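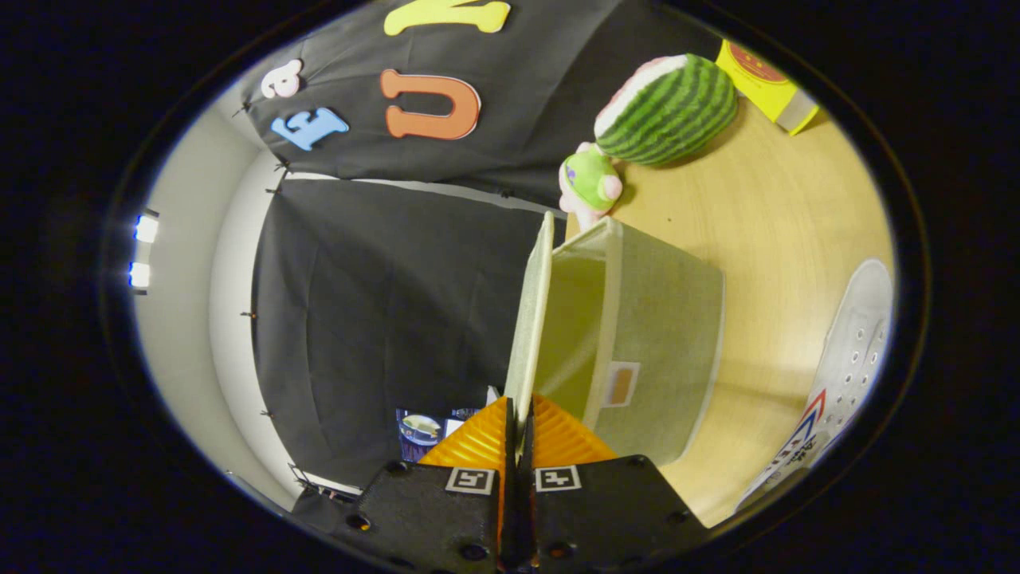 On Sunday a list member wrote:

> The Memville branch would prefer to keep its cardboard cartons. They
> stack, they cost nothing, and the old shelving was measured to suit them.
> If we change over to fabric bins, who pays for them, and what happens to
> the labels we have already printed? We also have a good deal of wool and
> felt in cartons that were taped shut in May and I would rather not open
> them twice.

Thank you for raising these points on behalf of the branch. The following is provided for the information of all branches holding textile and craft supplies.

1. Type of bin. The approved item is a soft-sided rectangular fabric bin with a pale lining and a label patch on the side wall. Grey-green is the preferred colour for the textile stores. Branches that already hold bins in another colour may continue to use them until they wear out.

2. Cost. The first 6 bins for each branch will be met from the Pondance storage allocation. Additional bins are to be charged to the branch's own supplies line. Orders above 28 bins require written approval from the Blöndal office before they are placed.

3. Labels. Existing printed labels remain valid. They should be trimmed to fit the patch and must not be glued to the fabric itself. Please position each bin so that the patch faces the aisle. Handwritten labels are acceptable in the interim, provided they are in block capitals and carry the shelf code.

4. Filling. Bins are to be filled no higher than the rim. Scissors, rotary cutters and loose pins are not to be stored in fabric bins under any circumstances and should remain in the lidded tins. Lift a full bin from underneath. Several have been returned to the Moken store with the top trim pulled away.

5. Cartons already sealed. These may stay sealed until they are next required. The contents can be transferred at that time and the shelf list amended accordingly. There are roughly 300 cartons across the branches and it is not expected that all will be changed over this year.

With respect to the Memville shelving, the centre shelves can be lowered by one peg hole. Please forward the shelf depth and the clearance between shelves to this list before ordering, as the bins do not stack and a second row will not be possible on the narrow bays.

Branches are asked to reply with the number of bins sought and the shelf codes affected.

Supplies and Storage
Blöndal office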